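Looking After Brushes, and a Few Other Small Bench Tips

Most of the brushes people throw away could have been kept going for years. I paint furniture, touch up trim and do a little watercolor in the winter, and the same habits cover all of it. The notes below are grouped loosely by job. Skip to the part you need.

Washing out water-based paint

Start before the paint dries on the metal band, which is called the ferrule. Wipe the brush on newspaper first, pressing from the ferrule toward the tip, and do it until hardly any color comes off. Then rinse in cool or lukewarm water. Hot water can soften the glue that holds the bristles in.

Put a drop of dish soap in your palm and work the brush in small circles. Rinse, and do it again. Two rounds are enough for most brushes. If you still see color at the second rinse, the paint is up near the ferrule, so bend the bristles gently to one side under the tap and let the water run into the base.

Latex wall paint is the worst for hiding up there. An old fork or a pet comb pulled through from the ferrule outward gets most of it.

Washing out oil paint

Use two jars of mineral spirits, one dirty and one clean. Swish in the dirty jar first, wipe, then swish in the clean jar. Let the dirty jar stand overnight with the lid on. The pigment settles to the bottom and you can pour the clear part off and use it again. Finish with soap and water.

Do not pour spirits down the drain. Keep the sludge in a lidded metal can and take it to your local hazardous waste drop-off. Rags wet with linseed oil or oil-based stain can heat up and catch fire in a pile. Lay them flat outdoors to dry, or keep them under water in a sealed metal can until you can get rid of them.

Drying

Squeeze the bristles in a dry cloth, shape them with your fingers and lay the brush flat. A wet brush standing handle-down lets water run back into the ferrule, where it swells the wood and cracks the paint on the handle. Small brushes can hang over the edge of a counter with the handle weighed down by a book.

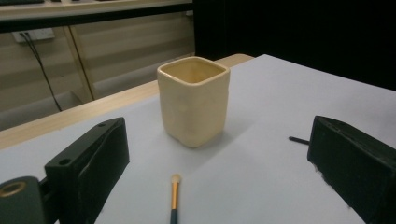
Give a thick brush 48 hours before it goes into a drawer or any closed container. It may feel dry on the outside long before the middle is. A brush put away damp will smell musty, and natural bristle can mildew.

Storing

Once dry, brushes can stand in almost any jar or mug, bristles up. The container should be heavier than what goes in it. Tall, narrow glasses tip over as soon as you add a long handle. A low, thick-walled mug with a wide base is better. Put an inch of dry rice or coarse sand in the bottom if the handles slide around.

Sort by use. I keep oil brushes apart from the rest and mark the handles with a band of masking tape. Brushes used for glue live in a coffee can and never come out for anything else.

For long storage, fold a piece of brown paper around the bristles and hold it with string. Rubber bands go brittle and leave a mark. Natural bristle attracts moths, so a cedar block in the drawer is worth having.

Makeup brushes

The same rules apply, with milder soap. Baby shampoo is fine. Keep the water below the ferrule, rinse with the bristles pointing down, and press the head in a towel. Foundation brushes need it once a week. Powder brushes can go longer.

Stiff and bent bristles

Dried acrylic will sometimes let go after a soak in rubbing alcohol. Stand the bristles in it for 10 minutes, with the ferrule clear of the liquid, then comb and wash. Keep a window open and stay away from the stove.

Bent synthetic bristles can often be straightened. Dip the head in hot water for a few seconds, shape it, and let it cool. Only the bristles go in. Natural hair does better with a little hair conditioner worked in, left overnight and rinsed out in the morning.

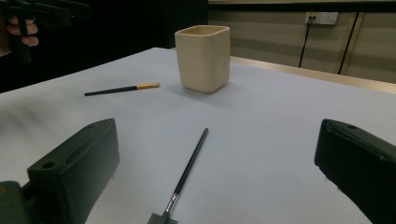 A brush that won't come back is still useful. Cut the bristles down to half an inch and use it for scrubbing grout, cleaning threads on a jar lid or getting sawdust out of a hinge. The softest ones make good dusters for keyboards and lampshades.

Covering the work surface

Newspaper is cheap, but the ink can rub off on a pale surface when it gets wet. Plain paper off a roll is cleaner. I bought one roll, 132 feet long, and it lasted through two winters of painting. Tape the corners with low-tack tape and pull it off the same day, slowly and at a low angle.

Under anything really wet, put a plastic sheet below the paper. The paper soaks up the drips and the plastic stops them. Plastic alone lets puddles run, usually to your sleeve.

If paint does get on a laminate or sealed top, wipe it at once with a damp cloth. Dried spots of latex can be pushed off with an old plastic card after you lay a wet rag over them for a few minutes. Avoid scouring powder on anything glossy.

Cleaning cups and jars used for paint water

Keep paint cups separate from kitchen cups, whatever the label on the paint says. A ring of dried color inside a glazed cup comes off with baking soda on a damp sponge. For tea or coffee stains in a regular mug, use the same thing, or fill the mug with hot water and a spoonful of oxygen bleach and leave it for an hour.

Check the glaze now and then. Fine cracks hold color and will keep staining. A cup like that is better kept for dry things, such as pencils or clean brushes.

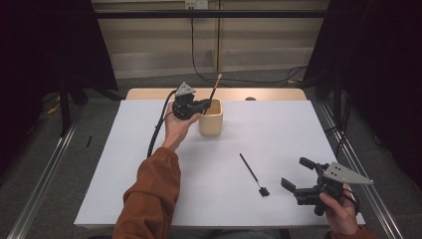

Short tips

Wet a brush with clean water and shake it out before dipping it in latex. Paint stays lower on the bristles and washing goes faster.

Dip only a third of the way up.

Taking a lunch break? Wrap the brush in plastic wrap and press out the air. It will keep for a few hours. In the refrigerator it will keep overnight.

Tap a paint can lid down with a rubber mallet, or a hammer over a block of wood. A dented rim never seals again.

Write the room and the month on the lid. "Hall, January" is more help later than the name of the color.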